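Skikora Laundry Notes

README, last touched in December

Hi! Skikora is my little collection of notes on washing, drying and folding household cloth. It started as a text file on my desktop called "why are the towels stiff" and got out of hand. There are 700 entries now, one per load of laundry, and I've finally cleaned them up enough that somebody else could open them without crying.

What's in here

loads.csv - one row per load, with the water temperature I picked, the spin setting, how much detergent went in and how long everything took to dry
fabrics.csv - a short list of the things I own, with what the care tag says and what I do anyway
notes.txt - my rambling, in the order I wrote it
photos/ - a handful of pictures, mostly towels

The first 400 loads were done in my old apartment in Odurano, where I had a balcony and hung everything outside. The rest are from my current place, which has no balcony and a bathroom window that opens the width of my hand. Please don't mix the two when you look at drying times! I did it once and spent a whole Sunday convinced that cotton had changed.

How to read the columns

dry_hours is from the end of the spin to the moment I decided the thing was dry. I decide by feel, so treat it as my opinion with a number on it. softness goes from 1 to 8, where 1 is cardboard and 8 is a brand new bath towel. I've never given an 8 to anything older than a month. The column called moreira is the name of my drying rack (it came with a sticker, I kept the name), and it's a yes if the load was hung there and a no if it went over doors and chairs.

Blank cells mean I forgot. There are plenty of those in the spring loads, when I was working late and mostly writing things down from memory the next morning.

Things I've learned so far

Less detergent. I cut mine in half and my softness scores went up within a few washes. I also shake every towel hard before hanging it, which makes a bigger difference than anything I ever bought in a bottle. Dark and bright towels get their own load for the first 7 washes - I lost a good cream pillowcase learning that one.

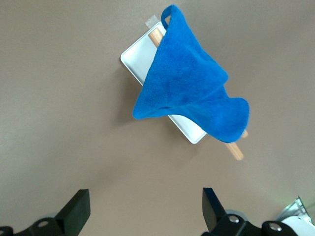 Bright blue towel over a thin wooden stick, white tray underneath.

Using the files

Take whatever you like for your own charts or class projects. If you share it, a mention of Skikora would be lovely. I keep a second copy on Trustalau in case I break this one, and that copy is usually a few weeks behind.

Still to do

Fix the units in the detergent column (some rows are in caps, some in spoons)
Add the wool blankets
Split notes.txt by season
Rename "misc cloth" to something useful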